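Week 4: Why your office is too loud (and too quiet)
Room acoustics for interior design students, Monday group

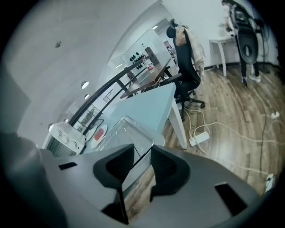
Fig. 4.1 An office with a smooth white ceiling and wall and a wooden floor.

Right, before we start, clap once in whatever room you're reading this in. Did it ring? Keep that in mind, we'll come back to it.

Last week we did sound getting from one room into another. This week is about sound that stays put. When I talk in a room, you hear me straight from my mouth, and then you hear me again and again off the walls, the ceiling, the floor and the desks. If those later versions die away quickly the room feels dry. If they hang about, the room feels live, and everyone starts talking louder to be heard over everyone else. (This is called the Lombard effect and it is going in the test, so write it down!)

Reverberation time, or RT60, is how long a sound takes to drop by 60 decibels. The sum we use is Sabine's:

RT60 = 0.16 x V / A

V is the volume of the room in cubic metres. A is the total absorption, so you take each surface area, multiply by its absorption coefficient and add the lot up.

Worked one. Say the room is 318 cubic metres and your surfaces add up to 96 square metres of absorption. 0.16 x 318 is 50.88, and dividing by 96 gives 0.53 seconds. Lovely for an open office. Now strip out the carpet and the ceiling panels so that A falls to 18, and you get 2.8 seconds. That's a swimming pool with desks in it.

Things people get wrong every year:

Coefficients change with pitch. A thin curtain will soak up plenty at 2000 Hz and do next to nothing for a low rumble. Always check which column of the table you're reading. I lost marks for this myself as a student and I'm still cross.

Painted plaster absorbs very little, and hard flooring isn't much better. Soft chairs and people do more than you'd expect.

Sabine assumes the absorption is spread fairly evenly. If it's all on one surface, your answer will be too hopeful.

A room can be too dead as well. Hiba Dabbas did her project on the Tuominen reading room last August and found that people there could follow phone calls three desks away — there was no background murmur left to cover them. Her report is in the course folder, read section two at least.

For next time: measure your own kitchen, work out V and A, and bring the numbers. Tamara Lytvynenko is taking the seminar and she will ask to see your working.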